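Stop Picking Grippers From the Data Sheet

By Malathi Menon

Most gripper comparisons I read are tables. Payload, stroke, grip force, cycle life, price. The buyer sorts by one column, crosses out what costs too much, and orders what is left. I did it that way for years at Relov and I think it is the wrong way to choose a gripper for anything made of cloth.

The numbers in those tables come from tests on blocks and cylinders. A steel block has one shape. You close on it and you either hold it or you don't. A bag has no fixed shape. Its straps slide, its panels fold over each other, and the part you want to hold may be under the part you don't. Grip force tells you very little about that job. We had a gripper in January that led every column in our table, and it could not get a single layer of canvas off a flat table without taking the layer under it too.

What the table leaves out

Three things decide whether a gripper is any good on soft goods, and I have yet to see one of them on a data sheet.

The first is the shape of the tip. A wide pad is good for boxes. On webbing it is a problem, because it has to get one edge under the strap and a wide pad has nowhere to go. Narrow tips that come to a wedge will slide in under a strap or close on a fold. They hold less area, and on a heavy bag you can feel the cost of that. I would still take the narrow tip and move slower.

The second is how much of the view the gripper blocks. Teams choose a gripper in one meeting and a wrist camera in another, often with different people in the room. Then they mount both and find that the camera is looking at the back of its own housing. The fingers need to be in view at the moment of contact, and so does some cloth on either side of them. If you can't see which strap you are about to close on, a better grip will only get you a firmer hold on the wrong one.

The third is what the second arm is doing. With one arm you are pinching and dragging. With two, one side can hold a strap while the other works on the body of the bag, and the demands on each gripper change. A gripper that scores badly alone can be fine as half of a pair. Testing them one at a time will hide this.

A backpack is my usual test piece for all three.
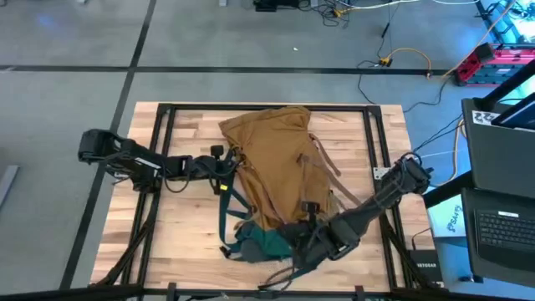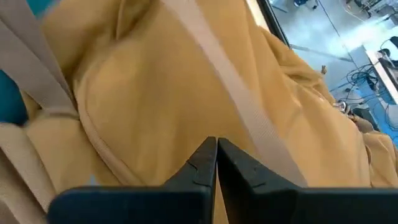

The case for the fixed camera

Vanhove, whose group I respect, argues for dropping the fixed view altogether and working from the wrists. Fewer cameras, less to calibrate, less data to store. I see the appeal. But from the wrist a large bag is mostly a field of one color, with creases in it. You know a lot about the strap in front of you and not much about where the bag ends. From a fixed camera you get the whole outline and both arms, and you lose the stitching. I don't think either one replaces the other, and I would give up arm speed before I gave up a view.

What I would do instead

When Stombridge asked us to compare grippers for them, we threw out the table and ran trials. We used 12 bags and 6 grippers, and let the same operators run all of them. By the end we had 3,425 attempts on record. It was slow, dull work and people complained about it, me included. It also changed the order. The gripper that had topped the list on paper ended up near the bottom, and the one we bought had been crossed out early for low grip force.

I know most shops can't spend that kind of time. The team at Brerside couldn't. They borrowed two pairs, picked the worst bag they had, and gave each pair 15 tries at lifting one strap clear of the rest. That took an afternoon. I'd trust their result over any table I have been sent.

Suppliers will say that a test like this isn't fair, that the bag lands differently every time and the results can't be repeated exactly. That's true. It is also what the job is like. If a gripper only does well when the cloth is laid out the same way each time, I want to know before I pay for it.

So ask for a loan unit. If the supplier says no, ask for video of it working on a bag with straps, uncut, with the wrist view included.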